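28/07/2022

**Shared bench rules for small robot arms take effect at Cronin workshop**

Groups using the small-arm benches at the Cronin workshop will work under one set of written rules from this week, replacing the notes each group had been keeping on its own. The rules were drafted in June by Rawan Awwad and cover desktop arms, including those with printed brackets and home-built grippers. Larger machines behind fixed guards stay under the existing site rules.

The document runs to 13 pages. Most of it deals with what has to happen before an arm is powered up. Joint limits must be set in software and checked by hand at low speed. Cables that cross a joint need enough slack for the full range of motion, and must be looked over at the start of every session. Printed parts are to be swapped out at the first visible crack — gluing them back together is no longer allowed on any part that carries load.

A second section covers pick-and-place work with light or thin items such as sticks, straws and wire. Operators must keep their hands out of the reach of the arm while it is enabled, including when an item has been dropped or has rolled away. The arm has to be paused first, and the pause confirmed on the controller. Loose items waiting to be picked should be kept to one side of the work area, away from the container they are going into.

Lighting is in the rules for the first time. Lamps and light panels must stand outside the reach of the arm at full stretch, and their position is to be written down with the settings for each task. Awwad said that groups had been getting different results from the same program after a lamp was moved between sessions.

Each bench will need 2 people signed in whenever an arm runs a new program. Programs that have completed 35 runs without a stop can be run by one person, provided the emergency stop is within arm's reach. Any change to the gripper sets the count back to zero.

Drivitz, which has two benches at the site, tried the rules ahead of the start date and logged over 1225 runs under them. The company asked for one change, a shorter form for reporting minor stops, and that was accepted. Holla has asked for more time to replace older brackets and will work at reduced speed until that is finished.

Printed copies are at the sign-in desk. Written comments on the rules can be left there too, and a first review will be held once every group has used them on a full project.

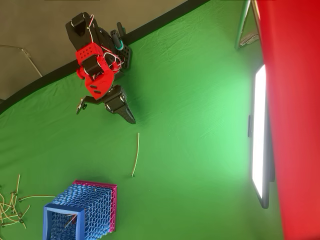
Elias Fakhoury wrote in to say that setting the count back to zero after any gripper change goes too far, and that swapping a worn finger for an identical one should cost five runs at most.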